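Why Do Rolling Chairs Have Five Legs?

Jesesetti Kids > How Things Work > Around the Room

Go and find a chair that rolls! A desk chair is perfect. Now get down on the floor and look underneath. You will probably see a middle post, and a star of legs reaching out from it, with a little wheel at the end of each one. Count the legs. On most desk chairs there are five.

Isn't that odd? Your kitchen chair has four legs. So do most tables, most beds and every dog you have ever met. So why would a chair on wheels want an extra one?

We got 109 questions in the Jesesetti mailbag last November, and a whole pile of them were about chairs, wheels and falling over. So let's get under the seat and find out.

First, what makes something tip?

Everything has a balance point. Scientists call it the center of gravity. You can think of it as the spot where all the weight seems to be gathered. When you stand up straight, yours is somewhere near your belly button.

Now imagine stretching a rubber band around the feet of a chair, down at floor level. The space inside the rubber band is called the base. As long as the balance point stays right over that space, the chair stays up. When the balance point moves outside the band, over it goes!

You can feel this yourself. Stand with your feet together and lean slowly to one side. Pretty soon you have to take a step. Now put your feet wide apart and lean again. You can go much further, and that's your bigger base at work.

What the fifth leg does

Back to our rubber band. If a chair has four legs in a plus shape, the band makes a square. The legs poke out to the corners, but between two legs the band cuts straight across, quite close to the middle post. Lean out over a gap and you haven't got far to go before you tip.

Add a fifth leg and the band makes a pentagon. The corners are just as far out as before, but the sides have moved outward too. The gaps are smaller, and you have more room to lean before anything goes wrong. Clever!

Rolling furniture needs this help more than ordinary furniture does. People on rolling chairs spin, scoot, and reach sideways for a pencil they dropped. The chair can be pointing any which way when they do it, so it has to be good at standing up in every direction.

It isn't only for chairs, either. Look around workrooms, music rooms and doctors' offices and you will find the same star shape under stools, lamps and stands. The black stand on the concrete floor in our photo has one, with a post coming up from the star and a flat platform on it. There is a rolling office chair in the photo too, over on the right-hand side.
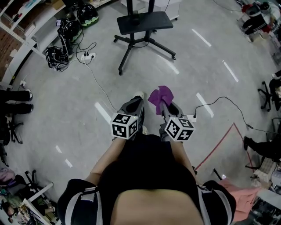 A reader wrote in to ask why we don't just keep going, then - if five legs are better than four, wouldn't ten be better than five, and wouldn't a hundred be the best chair in the world? The same reader added that a hundred-legged chair would look like a centipede and that this was a good reason to build one.

We would love to see the centipede chair! And the reader is right that more legs would make the base a bit steadier. Going from five to six moves the sides of that rubber band out again, but by less than the jump from four to five. After that the changes get smaller and smaller. Meanwhile every new leg makes the chair heavier and gives you one more thing to bang your toes on. A hundred legs would hardly leave room for the wheels. Five gives you plenty of steadiness for not too much chair.

The wheels have a trick too

The little wheels are called casters. Give one a push with your finger and watch closely. The wheel rolls, but the whole caster also swivels around on a pin at the top.

Look from the side and you may notice something sneaky. The wheel isn't straight under the pin. It sits a little way behind it. When you push the chair, the pin goes first and the wheel swings around to follow, the way a wagon follows its handle. That is why you can push a chair north, change your mind and push it east, and all the casters sort themselves out without you touching them. Shopping carts do this as well, usually on the front wheels. (The wobbly one on your cart probably has something stuck in it.)

Plenty of desk chair casters are really two thin wheels side by side with a gap between. When the caster swivels, one wheel can turn a little faster than the other, so it twists around more smoothly.

What wheels like and what they don't

Casters love a smooth, hard floor. A concrete floor is lovely to roll on. Wood is good. Thick carpet is hard work, as the wheels sink in and have to climb out again the whole time.

The things casters like least are the things we leave lying around. A cable is a big one. To you it's a skinny little cord, but to a small wheel it's a speed bump! If a wheel stops suddenly against a cable and the rest of the chair keeps moving, the balance point slides toward the edge of the base. You already know what might happen next. Rolling over cables isn't good for the cables either.

Look at the floor in our photo again and you'll spot a white cable and a black one. If you were pushing the stand across that room, which way would you go? Try planning a path with your finger. There's some red tape on the floor as well, but flat tape makes hardly any bump.

Other troublemakers are hair, threads and bits of string. They wind themselves around the axle until the wheel can barely turn. Ask a grown-up to help you flip a chair over and check. It can be disgusting, and very satisfying to clean.

Try it: the tippy star test

You will need:
Stiff cardboard
Scissors
A ruler
Modeling clay
A cardboard tube from a paper towel roll
Tape
A book with a hard cover
6 coins, all the same

1. Cut out a plus shape with four thin legs. Make it roughly 20 centimeters from tip to tip.
2. Cut out a star with five thin legs. Measure from the middle so that its legs are exactly as long as the ones on your plus.
3. Put a small blob of clay under the end of every leg. These are your feet. Make them all the same size.
4. Tape the tube upright in the middle of the plus.
5. Tape the coins around the top of the tube, spaced out evenly. Now your tower is top-heavy.
6. Stand it on the book with a gap between two legs facing the edge you're going to keep low. Lift the other edge slowly until the tower tips.
7. Measure how high you lifted the book and write it down.
8. Move the tube and coins to the star and do it all again, gap facing the low edge.

If the feet slide before the tower tips, put a strip of tape across the book to stop them. Which base let you lift the book higher? Now try both with a leg pointing at the low edge instead of a gap. Is there still a big difference?

Words to know

Base: the area on the floor inside a line drawn around all the feet.
Caster: a small wheel that can swivel.
Center of gravity: the balance point of an object.
Pentagon: a flat shape with five sides.

Next time in Around the Room: why do drawers get stuck?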